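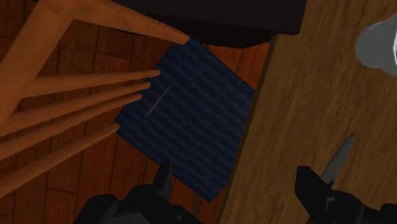
Votes at sixteen, and the people who say they're for it

08/06/2024

I went to the hustings at Sonomham town hall expecting to be bored and came home annoyed. The question that did it was a fair one. A girl from the sixth form asked each candidate whether she should have a vote, and why.

Three of them said yes straight away. Then they were asked for the reason, and every one of them talked about how young people care about the climate and housing and would "bring fresh energy" to politics. What they meant was that they expected young people to vote for them. The fourth said no, and his reason was the same one turned round. He thinks they'd vote for somebody else.

I'm against lowering the age, as it happens, though less firmly than I was ten years ago. My view is that we have settled on eighteen as the age at which you can sign a contract, sit on a jury and buy a pint, and I would sooner keep those things together. If someone wants to move all of them to sixteen, I'll listen. I have yet to meet anyone who wants sixteen-year-olds on juries.

Anayeli Aguirre disagrees with me and has done so in the comments here for years. Her argument is that plenty of sixteen-year-olds work and pay tax, and that a person who pays in should have a say. It's the best case going. My trouble with it is where it leads. A child of 9 pays VAT on sweets. A pensioner in a care home may pay no income tax at all. I don't want either fact to have anything to do with who gets a ballot paper, and I doubt she does.

The other thing I heard at the hustings, from the floor this time, was that people over seventy ought to stay at home on polling day since they "won't have to live with it". The man got a round of applause. I was sitting behind a couple who must have been eighty. They have paid for the roads, and they use the buses and the hospital more than he does. They will live with it as long as they live, the same as the rest of us.

You get the same thing on a smaller scale here in Lellalton. When the council asked what we thought about closing the Kotano Road library on weekday mornings, 500 people replied, most of them retired. Uriel Zepeda wrote to the local paper to say the result was "skewed". Perhaps it was. But the form was open to everyone for two months, and it took me less time to fill in than it took him to write his letter.

I've no objection to people trying to get the young to turn out. Knock on their doors, print the leaflets, put a polling station in the college if there's a room. What I object to is working out which voters suit you and then finding a principle to fit — and both sides are at it.

I shall be voting in person, at the Methodist hall, before work. I haven't decided who for. After that evening I have at least crossed off 2 of them.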